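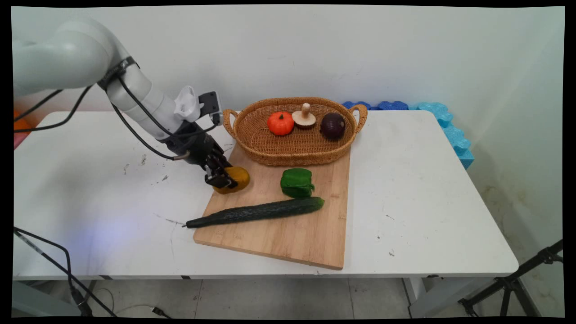
Opening – the small-kitchen sorting talk, Piltcombe version, keep it under the 52 minutes this time. Start with the question: where does your produce live? Let them answer. Counter, fridge drawer, bag on the door handle. Most will say all of them. Then the slide. Point at the wicker basket, wider than it is deep, two looped handles, wide open on top. Deep bowl = stuff at the bottom gets forgotten. Wide one, you see what you have. Then the board – greens on the board, basket right up at the end of it. Short reach. That's my whole layout advice, basicaly.

Next bit, what goes where. Basket for what you want to see. Tomatoes out til ripe. Onions somewhere else, dark, paper bag is fine. Don't get stuck on onions, Drudley lost ten minutes to onions.

Cempaka's kitchen story here. Two drawers, one shelf, family of five. She moved one basket and stopped buying doubles. Pause. Ask who bought doubles this month (hands).

Washing – wash when you're about to cut, not when you unpack. Someone will argue. Say we can talk at the break.

Boards. One for produce, one for meat, diffrent colors if you can. Dry them standing up. SKIP the oil part if running late.

Homework: 3 things. Empty the fridge drawer tonight. Pick one basket. Put the board next to it and leave it there till Tuesday.

Handouts by the door, Teguh has the spare stack. Kenis group wants the slides too – get an email off somebody before they leave. Questions, then chairs back against the wall.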